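Habibur Abeysekara
5 October 2026

I have inherited a dining set. Or I've agreed to look after it until my cousin at Clilness finds a bigger apartment, and we all know how that ends. A thread.

It's a table on a big central pedestal, plus four chairs with backs tall enough for a bishop. My previous dining arrangement was a stool and the top of the washing machine.

For now it's all standing in the big room, past the gray table with the yellow edge, and I've been told very nicely that this can't go on forever.

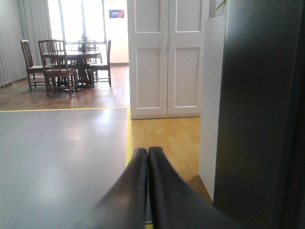
Four chairs, one table, zero plans.

I'd forgotten what chair legs do in a group. Each one is a perfectly reasonable piece of furniture. Push them in together and you've got a thicket. I dropped a pen under there in July and I consider it gone.

Dusting the spindles is its own hobby. I tried a cloth, then a sock on my hand, then a paintbrush. The paintbrush wins. It took 47 minutes and I did not feel like a better person afterward.

The pedestal I will defend to anyone. You can sit wherever you like and never have a table leg between your knees. Arnout Groen says it's a shin hazard. Arnout sits like a man falling down stairs.

Also the whole thing is dark wood on a dark reddish-brown floor, so in the evening it sort of melts. Handsome, yes. I have walked into the same chair 3 times.
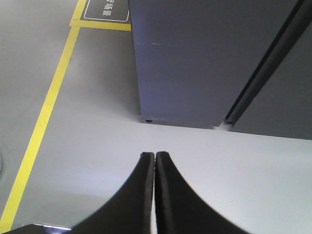
Anyway, the moving question. I measured my kitchen last night and the table fits, provided I give up the oven door. It can open 6 inches. That's plenty for toast if you're patient and have small hands.

Option two is to take the table and only a couple of the chairs, which my cousin calls "splitting up the family." She hasn't sat on any of them in 11 years.

Option three is to leave everything where it is and look busy whenever someone brings it up. I'm quite far along with option three.

If anyone has got a pedestal table up a narrow staircase, please tell me whether the base comes off. I've been lying on my back looking for screws and all I've found is old gum - and not the pen.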